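Wednesday, May 25, 2022
Student project: cloth folding with hand-held grippers, Tuvarness group

Started late, the key for the store cupboard was at reception and reception was shut. Got going once Kanchan Sandhu turned up with the spare.

Main job was to get through the clothing list and sort out the naming of the recordings before the June review. We now have 283 recordings that have been checked from start to finish and are fit to use. The target in the project plan is 2,000, which we set in the autumn without having tried to record a single one. I have asked Mittal if the target can be split between us and the Podavine students, as they are doing towels and pillowcases with the same pair of grippers. No answer yet.

Checked the jaws on both grippers before starting. Opened and closed each one ten times and watched the reading on the laptop. The left comes back to zero every time. The right comes back slightly above zero, and the error gets bigger if you squeeze hard. Kanchan thinks the jaw is flexing and the sensor is fine. I think the screw at the pivot wants looking at. We agreed to leave it alone until the end of the week so that all of this batch has the same fault in it, and to write the offset in the sheet. Offset is in column F. Please don't correct it in the raw files.

Method for the bed recordings, as agreed with the Piltville lot so that our files match theirs:

Lay the item down crumpled. Don't arrange it.
Both grippers closed and resting on the bed before the recording starts.
Count of three, then pick up.
Fold in half lengthways, then across, then put it down and let go.
Grippers back on the bed, count of three, stop.

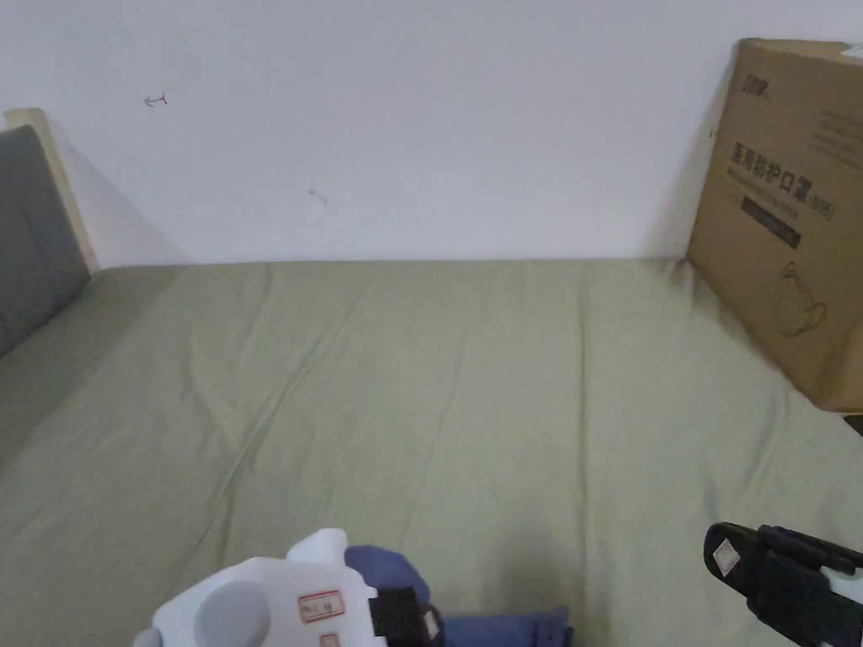
The count of three at the start matters more than we thought. Where people skipped it the software has trouble working out where the two grippers are in relation to each other, and the first second of the track jumps about. Recording 55 is a good one to look at if you want to see it go wrong. The left hand seems to leap across the bed and back again. I have marked it as failed but kept the file, as it is useful for showing new people.

The other thing that hurts tracking is a plain background. When the head points down at bare sheet there is very little for the software to hold on to. Looking up slightly between folds helps. Kanchan tried it both ways with the same shirt and the second track was much smoother, though that is one shirt and one person, so I would not put it in the report yet.

Tried a first training run overnight on the older batch. It finished at step 778 with a disk full error – my fault, I had it saving every checkpoint. Changed it to keep the last five. The loss was still going down when it stopped, so no conclusions. Will restart tonight with the new batch added.

Long sleeves are still the weak point. The grip on the cuff slips when the cloth is pulled sideways, and people then grab again in a hurry, which makes a messy recording. Two options: rubber pads on the jaw tips, or tell people to take hold further up the sleeve. Pads would change the jaw shape halfway through the set. I prefer the second.

To do:
Restart training, check disk space first
Rename Monday's files to the new pattern
Look at the right pivot screw on Friday, after the last recording
Charge both battery packs
Ask Mittal again about splitting the target
Send Piltville the revised method sheet, they still have the version without the count at the end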